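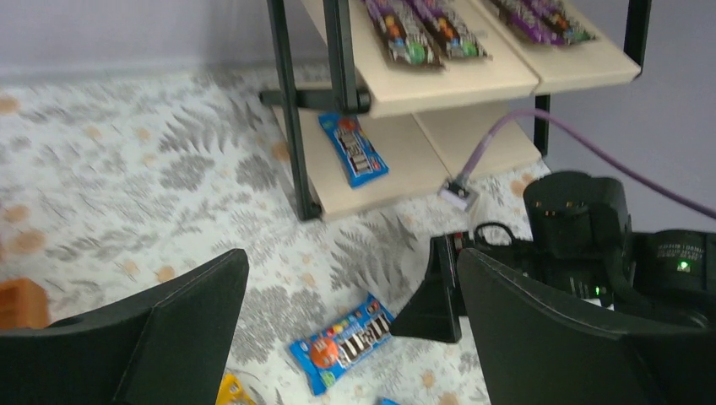 My sister says a candy shelf is a terrible idea in a house where people work from home, and that the whole point of a pantry door is that you can close it. She has a point. I read her message standing in the kitchen with my mouth full, so I wasn't in a great position to argue.

But I'm keeping the candy shelf! I've wanted one ever since we moved to Girndale and I lost my good deep drawer, the one where all the snacks used to live. The new kitchen has exactly one drawer that opens all the way and it's full of batteries and takeout menus. So for months the candy was in a grocery bag hanging off the pantry doorknob, and every time somebody went in for rice the bag swung around and whacked them in the knee.

The rack is the Marholm two-tier, cream boards with a black tube frame. I went back and forth on it forever. There's an all-black one too, and I had it in my cart twice, but the cream looks so much softer against the gray wall (which goes a little lavender depending on the light, and no, that was not what the paint chip promised). I also like that the front corners are rounded. I have a permanent bruise on my hip from the old microwave cart, so I pay attention to corners now.

Putting it together took me one evening and most of a podcast. The instructions are all drawings, and I got a crossbar on backward and had to take half of it apart again. If you buy one, leave every screw a little loose until the boards are in. I tightened as I went, like a fool, and then nothing lined up.

As for what goes where, I've moved things around more than I want to admit. At the moment the brown and purple packets are up top, two to a board, lying down on a slant. I tried standing them up and they slid over every time the fridge door shut. The blue M&M's get the bottom shelf to themselves. Those are mine. The theory is that people grab from the top and don't bother bending down, and so far the theory is holding up okay.

The tablecloth, for everyone who asked last time, is from the Akande sale, the botanical one with the gray and tan leaves. It was supposed to be for holidays only. Then I put it on one morning to see how it looked and never took it off. It hides crumbs like you would not believe. I bought the 77 inch and I wish I'd gone longer, it's a bit short on the window end.

Things I still want to do: get some kind of small bin for the loose stuff (gum, mints, the sad butterscotch from the bank), and maybe felt pads for under the feet so they don't snag the cloth. Rerida has a pack of 100 felt dots, and I do not need 100 felt dots, but they're cheaper than the pack of 12, so I guess everything I own is getting felt dots.

I'll update in December when the baking stuff comes out and I need the table back. My sister is already asking what happens to the M&M's.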